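Thursday, July 4, 2019

A holiday, and I spent the best part of it with the kitchen drawers out on the floor, which I know is not what most people do with a day off in July, but it was too hot for the park by ten and I had been promising myself since we moved to Avberg that I would sort out the small things before the end of summer. The big things got sorted the first week, as they always do. It's the spoons and sticks and lids that go on living in a box marked MISC until you can't stand the sight of it.

So I made a pot of coffee and sat down on the tiles with the box between my knees. What a lot of it there was! The long cooking chopsticks from the El Idrissi shop, which I bought for turning fritters and have used for everything except fritters. The soup ladle with the bent neck. A whole bundle of wooden skewers, a pack of 200, opened once for a barbecue two summers ago and then carried from house to house with most of them still inside. I stood those up in an old jam jar and felt very pleased with myself, and then the jar wouldn't fit under the shelf, so they are lying down again in the second drawer.

I had a long think about plastic spoons. I am fond of them, I can't help it. They don't scratch the good pot and they don't clank against your teeth when you are tasting, and the Keleo ones have been through the dishwasher I don't know how many times. But they do go cloudy, and there is a point where you look at one and wonder if you would hand it to a guest. I kept the cloudy ones for measuring out rice and let the cracked one go.

Then the draining question, which is really the question of this whole kitchen. The counter is only 60 centimeters deep and the Fonex rack I had my eye on (19 dollars, marked down, very handsome) would have eaten nearly all of it. A wire rack suits me better anyway, I think, somewhere the air can get round the plates, with the chopsticks laid out flat beside it on the bare table instead of jammed upright in a cup where the ends sit in a puddle. My mother always dried hers flat on a towel and I used to think it was fussy. I have come round to fussy.

Lunch was cold noodles, eaten standing up, with the drawers still out. Around four the neighbors started on their firecrackers and I gave up on the lids altogether. They can wait until September if they have to.

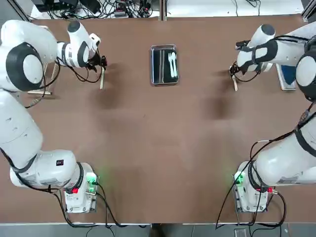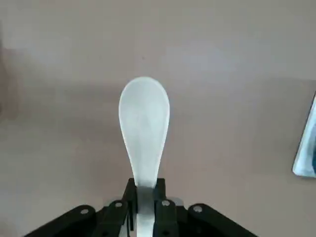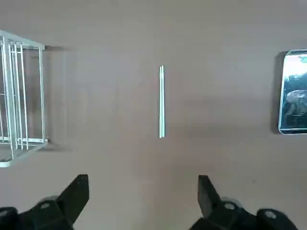
My sister wrote back before supper that I was wrong about the plastic spoons and always had been, that a wooden one does everything they do and looks better for it, and that if I dried chopsticks flat I ought at least to turn them over halfway. She would also like the bent ladle, if I'm not keeping it. I told her she could have it, and the skewers too, and she has only answered about the ladle.

We use cookies to remember your settings and to count visits to this diary. Accept | Manage choices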